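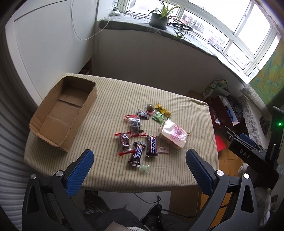 Sweets and an open box on the striped cloth.

Home Projects Reports Archive Contact
Last updated: March
Reading time: 3 min

Who answers the open call? A study of audition notices for small theater

Introduction

For our course in performing arts management, our group studied how small theaters find their actors. We chose the open audition, where any person may come without an agent. Our partner was the Domness, a theater with 181 seats, which was preparing a new production of the play "Zestham". The play has nine roles, and four of them were open.

Our question was simple. Does the wording of the notice change who comes to the audition? The theater usually writes very short notices, and the director complained that many actors were not prepared.

Method

We wrote two versions of the same notice. The short version gave the role, the age range, the place and the hour. The long version also gave the rehearsal schedule, the fee, and one page from the script. Both were put on Jibrin, a local website for stage work, but in different weeks, so the same people could see both. This is a weakness of our study and we come back to it later.

We also printed 2000 small cards for cafes and dance schools. The cards had the short text only, and a code which opened the page on Jibrin.

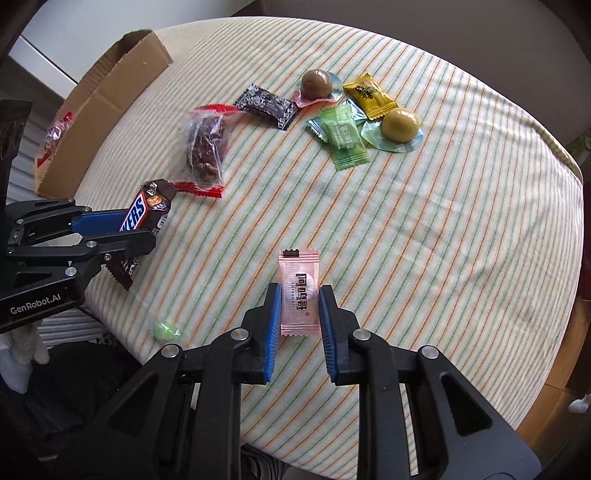 Every person who came to the audition filled in a form with five questions at the door. We asked where they saw the notice, if they knew the fee before coming, and how many auditions they had attended in the last year. The forms had no names. We waited until the theater had chosen its cast before we read them, because we did not want to influence the choice.

Results

The two notices together were opened 434 times. The long one was opened less often, but the actors who had read it arrived with the script page learned, and most of them knew the rehearsal days. Among the readers of the short notice, several left when they heard that rehearsals begin at 9 a.m. on Monday.

The printed cards were a disappointment. Only six people wrote on the form that they came from a card, and two of these were already regular visitors of the theater.

Three of the four roles went to readers of the long notice. The last one, the old sailor, went to an actor who had read the short notice and had never been to the Domness before.

Discussion

We think the fee was the most important line. On the forms, many actors wrote that notices without a fee make them suspicious – they expect that the work is unpaid. The director was at first against printing it, but agreed after the first week.

Our sample is small and comes from one theater. Also, the long notice was published second, and some actors had possibly heard about the production already. A better study would publish both at the same time, for two similar plays. We asked the Mumari, a puppet theater in the same street, and they are willing to try this with their autumn program.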